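Lotte Wuyts
8 March 2022

OK, thread time. I've been putting off sorting out trays and bins for months and today I got going. 1/
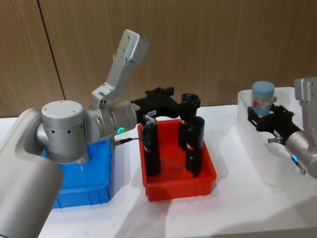
Black ones in the red tray, blue bin and see-through-ish bin on either side.

2/ Backstory: I have a drinks-and-bottles problem. Everything upright and tall ends up on one shelf, and if you grab the one at the back you knock down the front row like bowling pins. Every. Single. Time.

3/ So the new rule is that anything tall lives in a tray. The red one is my favorite, it's shallow with a little lip, so you can see what you've got and still slide the whole thing out in one go!

4/ Jasper Bosman asked why not just use a deep box. I tried that in September. Things went in and I did not see them again until I moved apartments.

5/ The blue bin is for stuff that's leaving. Recycling, things I borrowed from Koen (sorry Koen), lids that belong to nothing I own. It's a really loud blue and I love it, I can't pretend I didn't see it on my way out the door.

6/ The long whitish one on the right is for flat things. Dishcloths, bags, the folder of manuals. It lets just enough show through that I can tell if it's getting full, but I don't have to look at the mess.

7/ Price talk, people always ask. I got all my bins and trays at the secondhand place in Kiltstead, the one with the terrible parking. Go early. By lunch it's only lids.

8/ Things I'd do differently: measure the shelf FIRST. I had one tray that was a finger's width too long and I spent an entire evening trying to convince myself it would flex. It did not flex.

9/ Also don't label anything in the first week. I labeled everything last time and then swapped it all around two days later, and peeling off those stickers took longer than the sorting (hot water, then cooking oil, then swearing).

10/ Next up is the drawer with more than 200 takeout sauce packets in it. Yes I counted. No I'm not throwing out the good mustard.

11/ If you have a trick for keeping tall bottles from tipping when the tray is only half full, please tell me. Roel says rolled-up towels down the sides. Trying that tomorrow.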